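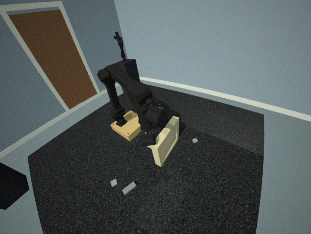
4.2 Comparing the two grippers in simulation

We were keen to see how much of the trouble in our first trials came from the gripper and how much from the controller, so we kept everything else fixed. The arm, the room and the speckled mat stay the same in every run (Figure 3). Only the fingers and the control settings change. The task is to reach down between a flat square block and a plank standing on its edge, a narrow gap that punishes any sideways error.

Each gripper was given 1,550 attempts with the Plurkex controller and the same number with our own, which Fouzia Minhas wrote in April.

Figure 3. Simulated test room, with the gripper fingers lowered between the square block and the upright plank. Small grey blocks lie elsewhere on the mat.

12 shares | 3 comments

The results delighted us. The Pustska gripper, which we had nearly dropped from the study, knocked the plank over far less often than the wider Lullmont model. Its slim fingers helped, but the bigger gain came from slowing the last stretch of the descent - a change of one line in the settings file. Under the Plurkex controller the gap between the two grippers shrank, and we would love to know why. Silvia Vaněk suspects the way it filters contact forces near the mat. We return to her idea in Section 5, where the friction values are also varied.

This site uses cookies. Accept | Manage settings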